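4. The table-setting add-on

We'd been using the Clillora two-arm kit for plain pick-and-place since February, and I was pretty happy with it, so when Hestbridge started offering a tableware add-on (a starter policy, a set of finger tips and a support plan) I talked the lab into paying for it. The sales page promises that thin, shiny things are no trouble at all. Well! Thin, shiny things are exactly what made us miserable last year, and I wanted to see the fingers come down around a spoon handle for myself.
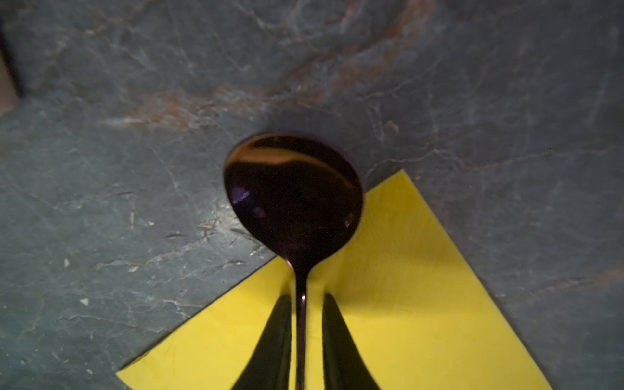
Figure 4. The gripper fingers on either side of the handle of a dark metallic spoon, as seen by the wrist camera.

By Mal-soon Ryu

We ran 112 trials with the add-on as delivered, and I didn't touch a single setting for any of them. It finished 72. I'd call that good for something that came ready to run, though the number hides a lot. Most of the misses were at the pickup, where the fingers closed a bit high and slid off, and then the arm would carry on very cheerfully with nothing in its grip. The policy has no check for an empty hand. I wrote to Hestbridge about this and they were nice about it, but the fix lives in Dimo, their paid monitoring package, and we hadn't budgeted for that.
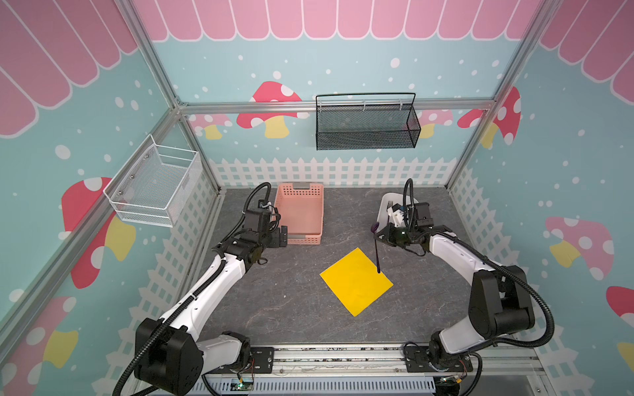
Setup took two of us nearly 7 hours, and the manual says an afternoon. A good part of that went to hoses and calibration – the calibration routine wants both arms parked, and it quits without a message if one isn't. Once I knew that, I could redo the whole thing over a cup of coffee. The finger tips themselves I really like. They're narrow enough to get in close to a handle, and swapping a set is quick (Garrido, whose grippers we had before, made us take half the wrist apart). 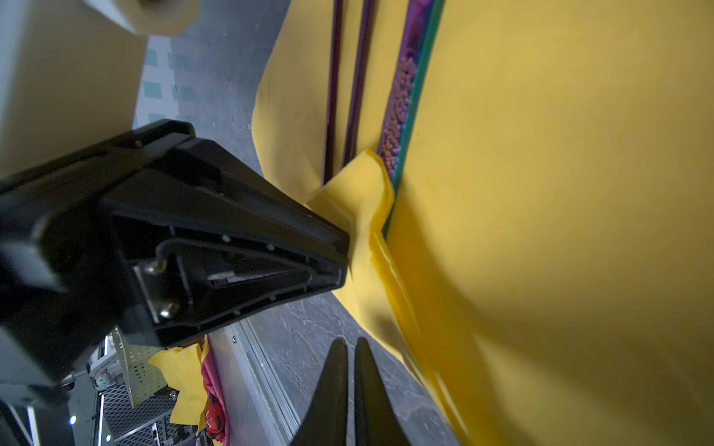 Soft material is another story, and to be fair the add-on isn't sold for it. I tried it anyway, because anybody setting a table is going to want napkins sooner or later. The starter policy treats a fold like a solid edge, so the grip point it picks can be way off, and I ended up driving those runs by hand and keeping them out of the total. Hand control was smooth, with one arm holding steady while I moved the other. If Hestbridge put out a cloth version I'd try it, but I'd ask for the empty-hand check first – and I'd want it in the base price. Section 5 goes through the misses by type.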